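Re: [coleta] Recipientes deformáveis: caixa ou saco?

Olá a todos,

Em fevereiro, alguém escreveu nesta lista:

> Estamos a pensar em fazer a nossa coleta só com caixas rígidas. Vale a
> pena meter sacos de papel no conjunto? O medo é gastar meses com
> exemplos que a política não consegue aproveitar. E, já agora, como é
> que vocês tratam os objetos moles? Na nossa bancada, qualquer pano muda
> de forma de um episódio para o outro.

Vale muito a pena! Aqui em Wetthorpe o conjunto Vanags já vai em 3.403 episódios de teleoperação, e 374 deles têm papel amarrotado entre os objetos. Continuo a achar esses os mais divertidos de rever (e os mais difíceis de anotar, diga-se). O saco obriga quem opera a pensar na abertura, na borda que dobra, na parede que cede, e essas hesitações ficam todas gravadas na trajetória. É material riquíssimo.

Deixo três imagens da bancada: a primeira é da câmara do punho, com uma caixa de cartão; as outras duas são da câmara fixa, com saco de papel.
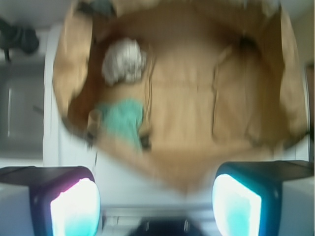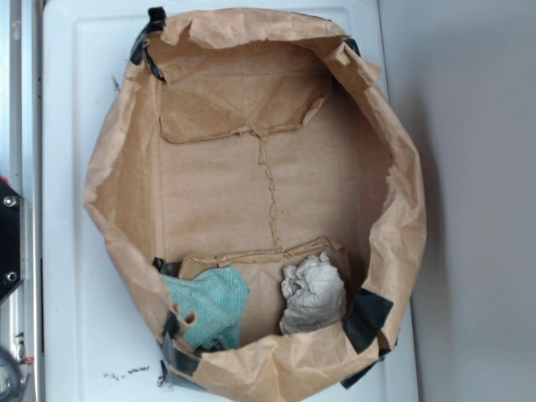
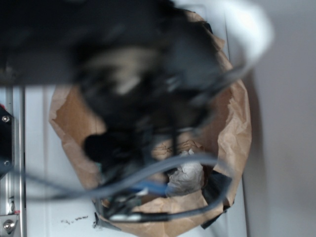

Como organizamos os episódios

1. Cada episódio tem um só recipiente e uma só instrução escrita. Nada de "arruma tudo": escrevemos "tira o pano verde-água do saco" ou "põe o papel na caixa".

2. Os objetos moles não voltam à mesma forma de propósito. Entre episódios, amassamos o papel e largamos o pano de novo, sem ajeitar.

3. Os fotogramas tremidos ficam. No início deitávamos fora os piores e a política portava-se pior nos movimentos rápidos. Repusemos 523 episódios que tinham sido excluídos por isso e não me arrependo nada.

4. Cabos e objetos finos têm etiqueta própria, "oclusão por cabo", para se poder filtrar no treino.

5. As tentativas falhadas guardam-se à parte, com uma nota curta de quem operou. Já temos 69 com nota e são ótimas para treinar o detetor de erros.

Sobre o tempo: com saco demora mais a preparar cada episódio, mas numa manhã boa fazem-se até 40, se ninguém mexer na calibração.

O pessoal de Stollatton pediu o formato das etiquetas; mando o ficheiro para a lista assim que limpar os nomes antigos. E se alguém de Fudport ainda tiver o script que sincroniza a câmara do punho com a fixa, por favor partilhe, que o nosso perde o passo nos episódios longos.

Um abraço e boas coletas!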